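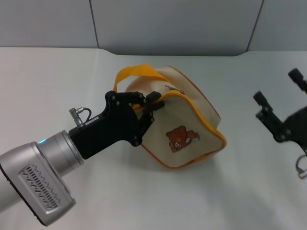
作者:木下正信(Masanobu Kinoshita)

Flakia 房间尺度移动子系统 阶段进展报告

报送:项目资助方联络人 Hilkka Miettinen
日期:2021年7月16日
报告范围:二月中期检查之后至本报告日

一、本阶段概况

Flakia 是一款面向家用头戴显示设备的单人解谜游戏,玩家在一座逐层下沉的灯塔内步行移动,不使用摇杆位移和瞬移。资助协议覆盖移动子系统、关卡编排工具和对应的可用性测试,不覆盖美术外包和发行费用。本报告只涉及前三项。

中期检查时提出的四项整改中,三项已关闭,一项(小面积场地的关卡可解性)仍处于进行状态,详见第四节。代码主干已冻结接口,版本标记为 Trerkby 分支第六候选版。后续改动只接受缺陷修复和参数调整。

二、移动子系统

旧方案采用固定房间模板,要求玩家提供不小于三米乘四米的空地。该要求在二月的检查中被认为过高。新方案把关卡拆为独立单元,每个单元只占用场地的一部分,玩家通过门、竖井或转盘进入下一单元时,系统在其视线之外替换已离开的单元。单元之间允许在物理空间上重叠,逻辑上保持连续。

单元替换的触发条件由视锥判断改为视锥加头部角速度联合判断。仅用视锥时,玩家快速回头会看到未完成加载的墙面。联合判断加入后,此类缺陷在内部回归中没有再现。代价是替换时机平均推迟,极端情况下玩家需要在门前多停留一会儿。Chie Yoshida 为此在门体上增加了机械锁动画,时长随加载进度伸缩,上下限均可在配置文件中设定。

重定向旋转增益目前保持关闭。Thierry Millet 在五月做过小规模对照,低增益下受试者未报告不适,但在小场地内收益有限,玩家步行距离过短,累积的偏转量不足以改变可用空间。代码保留在主干中,由编译开关控制,本期不再投入工时。

边界处理方面,原有的网格警示在光线较暗的关卡中对比度不足,已改为按背景亮度自适应。手柄越界与头部越界分开计时,手柄短时越界不再中断游戏,仅在手柄端给出震动。头部越界仍立即显示网格并暂停计时类谜题。

三、关卡编排工具

编排工具内部名称为 Parnetti。设计师在工具中指定单元、连接关系和谜题依赖,工具负责检查布局是否可在给定尺寸内走通,并输出可供引擎读取的布局表。

目前单元库中共有57个单元,全部通过了碰撞体检查。早期单元的命名不统一,导致检索困难,菅原稔(Minoru Sugawara)在六月上旬完成了重命名,旧名称以别名形式保留,避免已有关卡文件失效。

布局检查采用带剪枝的深度优先搜索。本阶段对夜间构建生成的3462份布局进行了批量检查,其中232份未通过。未通过的布局按原因分为以下几类:

出口门开启方向与下一单元的墙体冲突。此类占多数,原因是门体包围盒按关闭状态计算。修正后按开启扫掠体积计算,重跑后此类基本消除。

谜题道具在单元替换后留在不可达区域。处理办法是给道具增加归属属性,跨单元道具随玩家携带,非跨单元道具在替换时回到初始位置。该办法对“绞盘手柄”一类需要在两个单元之间反复使用的道具不够理想,设计师须手工标注。

竖井单元叠放超过两层时高度累积误差。误差来自浮点原点偏移,已改为每次替换后重新对齐。修正已合入,尚缺长时间游玩的验证数据。

工具的撤销功能仍不完整。对连接关系的删除可以撤销,对谜题依赖的删除不能撤销。该问题不影响交付内容,但影响设计师效率,列入下阶段。

四、未关闭的整改项

小面积场地指两米乘两米的最小配置。当前游戏共六章,前四章在最小配置下可以完整走通。第五章的齿轮室需要玩家绕中央立柱步行一周,在最小配置下立柱与边界之间的通道过窄,玩家肩部容易触及边界网格。

已试验两种处理。其一为缩小立柱,通道宽度满足要求,但立柱表面的刻度盘字号随之减小,在低分辨率头显上难以辨认。其二为把绕行改为原地旋转平台,通道问题不复存在,但部分测试人员报告轻度眩晕。项目组倾向于第一种处理,同时把刻度盘移至可手持的铜牌上。该修改需要重新录制两段语音提示,由现有预算承担。

第六章尚未在最小配置下测试。该章与第五章共用部分单元,预计会出现同类问题,待第五章修改定稿后一并处理。

五、可用性测试

测试由 Idahosa 工作室承担招募和现场执行,项目组提供版本和记录表。本阶段累计完成584次章节游玩,每次游玩以一章为单位,中途退出亦计入。

主要观察结果如下。玩家对单元重叠的察觉程度低于预期,多数人在访谈中认为自己走过的空间大于实际场地。察觉到重叠的玩家多为因线缆牵绊而重新确认自身朝向者,无线头显用户中此类情况较少。第三章的潜望镜谜题耗时过长,原因是镜筒俯仰的阻尼与手柄运动不一致,已调整参数。匍匐通道对身高较高的玩家不友好,现增加了坐姿与低姿两档选项,选项在开场校准时给出,也可在暂停菜单中更改。

记录表中的不适评分采用自评五级量表。除前述旋转平台外,其余单元未见评分集中偏高。由于参与者以有头显使用经验者为主,该结果不宜直接推广到首次使用者。下阶段将要求招募方提高首次使用者的比例。

六、性能

目标机型上的帧率在前四章保持稳定。第五章齿轮室存在周期性掉帧,定位为阴影贴图在齿轮转动时逐帧重建。改为仅对主齿轮投射动态阴影后恢复正常,次级齿轮使用烘焙阴影。内存占用在单元替换时有短暂峰值,峰值低于机型上限,但余量较小,建议第六章不再增加单元纹理种类。

七、人员与经费

人员无变动。Thierry Millet 在完成旋转增益对照后转入第六章的谜题逻辑,工时按原科目列支。测试执行费用略高于计划,差额来自补测第三章,已从差旅科目调剂,调剂比例在协议允许范围内,无需另行报批。明细见随附表格。

八、下阶段安排

完成第五章立柱与铜牌的修改,并在最小配置下复测。
完成第六章在最小配置下的首次全程测试。
补齐竖井单元的长时间游玩数据。
Parnetti 的谜题依赖撤销功能。
整理移动子系统接口文档,随最终版本一并提交。

需资助方确认的事项有一项:第五章修改若采用铜牌方案,章节截图与中期提交材料不一致,请确认是否需要更新已归档材料。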